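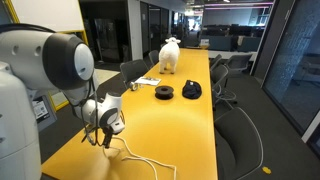
MOTSIDE, January

Figure 1. The long yellow table, with the plush sheep, the spool and the folded cap toward the middle.

4. What the table does and does not tell us

A good deal of the writing on shared work tables starts from the idea that objects mark territory. A jacket on a chair or a book left open is read as a small flag, and the reader is invited to see the table as a map of claims. The best known version in our own circle is the Cernus report, which sorted 2000 objects on shared tables into "personal", "common" and "stray" and found that the first group did most of the work of keeping other people away. We began with some sympathy for this view. After a season with the tables at Motside we have much less of it.

Take the plush sheep in Figure 1. Under the Cernus scheme it would be coded as personal without much thought. It is soft, white and plainly not office supply, and toys are the textbook case of a thing somebody brought from home. But nothing about the sheep says who brought it, or whether anyone still thinks of it as theirs. It stands with its back to the near end of the table, and one of our coders took this as a sign that its owner sits at the far end. The other coder thought that was silly. We side with the second coder, and we note that the scheme gives no way to settle the matter.

The small white booklet or card beside it is harder still. If it is a set of instructions, it belongs with the common things. If it is a keepsake or a greeting, it is personal. The printed marks cannot be read in the figure, and so the coding depends on a guess. The same goes for the round metallic object at its corner, which may be a roll of tape. Dabbas coded it as common on the grounds that tape usually is. Koster left it blank. Both choices can be defended, and that is our complaint.

The black spool and the folded black cap lie close together and are near enough in color that one might expect them to be handled alike. They were not. Both coders called the spool common, and both called the cap personal, on the strength of its being clothing. This was our cleanest agreement, and we do not trust it much. A cap on a shared table can be spare, borrowed, forgotten or given away. Agreement between two people who share the same habits of thought is weak evidence that the category is real.

4.1 Chairs and the length of the table

Hoekstra has argued that on a long table the chairs matter more than the objects, and that people treat whatever lies within reach of a chair as spoken for. The argument has some appeal here. The two dark gray office chairs stand along the left side, and the nearer one, with its tall mesh back, is just behind the booklet. A person sitting there could pick it up with little effort.

Still, office chairs roll, and a chair's place at any given moment is poor evidence of where anyone usually sits. In our notes the chairs at the Motside tables changed position between morning and late afternoon more often than the things on the tabletop did. If chairs are the anchor, the anchor drags. Hoekstra's answer – that people carry the sense of their own place with them – may be right, but it moves the claim out of the furniture and into people's heads, where an object count cannot follow.

4.2 Loose cable as a problem case

Neither scheme has much to say about things like the white cable lying in slack loops across the near part of the table. It takes up a fair stretch of surface, more than the cap or the spool, and anyone wanting to spread out papers would have to deal with it. Yet in the Cernus coding it would be "stray" and drop out of the analysis. We think this is a mistake. Of the 400 entries in our own log, the ones that people mentioned as being in the way were very often cables, and hardly ever toys.

We asked nine regular users of the Motside tables to say which objects they would feel free to move. Five said they would move anything at all if they needed the room. Nine people is a small group and the answers were given politely, to two researchers with clipboards, so we would not lean on them. But they do not look like the answers of people who see flags planted on a tabletop. The Zukuvitz follow-up, which used the same three categories on a fresh set of rooms, did not ask the question, and we would like to see it asked before the categories are used again.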